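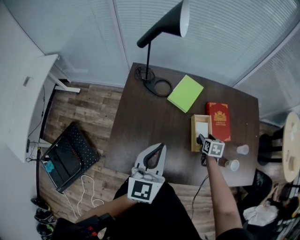
Head view, table task. Both grippers in hand, right one at the small box.

Otance-Table, data card
updated 12/6/25, Ruoxi Fu

What it is: two-handed tabletop demos, recorded with hand-held grippers. No robot in the loop at collection time. Head view plus gripper views, synced.

Size: 600 episodes recorded, 572 kept. Dropped ones are mostly lost marker tracking, a few bad syncs.

Result so far: policy trained on 200 episodes beats our old teleop baseline on box tasks. Full set helps more on cups, barely on books. Numbers in results.csv, dont quote them yet, Akash is rerunning the seeds.
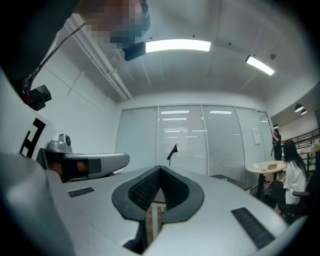 Gripper view, wide lens. Second gripper at left.

Notes
- gripper views are very wide, undistort before cropping
- marker poses are in the head camera frame, not world
- faces blurred in gripper views, tell Matvii if you find a miss
- box left/right labels swapped in the first batch, fixed in v2

Todo: calibration files for the second pair, lisence text, split by operator.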